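3.2 Household sorting and the handling of mixed textiles

The second part of the study concerns how residents of Birnside separate small textile goods from other household waste. Earlier work in the district treated clothing as a single stream and left soft furnishings, bags and stuffed items out of the count. We followed the wider definition used in the Brakotis survey, under which any item made mainly of fabric is recorded, whatever its filling.

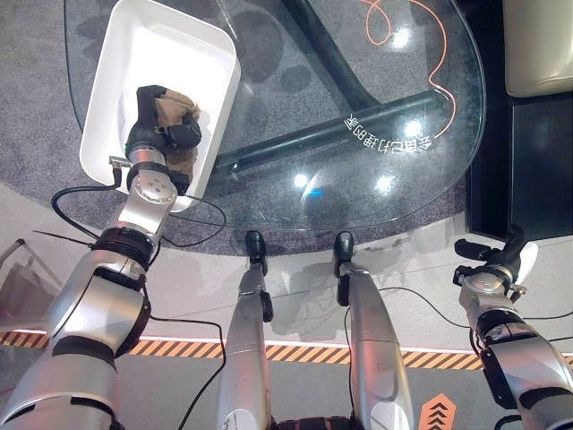
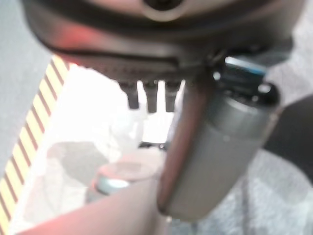

Figure 2. Upper: fabric item and white plastic tray on a round glass tabletop. Lower: dark grey housing with short pegs below its rim.

Records were drawn from 378 households over two collection periods, the second of which ended in June. Each household received a printed guide and a set of labelled bags. Participants were asked to keep fabric items apart from paper and packaging, and to note on the label whether an item was worn out, outgrown or simply no longer wanted. In all, 2,563 items were entered in the register. Items returned without a label were kept in the total but left out of the analysis of reasons for disposal.

Two difficulties arose in classification. The first was that many residents regarded filled items as toys or furniture and placed them with general waste, so that the number recorded is likely to be lower than the number discarded. The second was that labels were often completed by one member of the household on behalf of the others. Stated reasons should therefore be read as the view of the person filling in the label.

The district's contractor, Usmani, supplied weights for each round. These were checked against the register before use, and rounds with missing weights were excluded. Storage at the Plillura depot was under cover throughout, and no correction for damp was applied. The guide did not mention repair, although several participants wrote on their labels that they would have preferred to mend an item had a local service been available. This point is taken up again in Section 4.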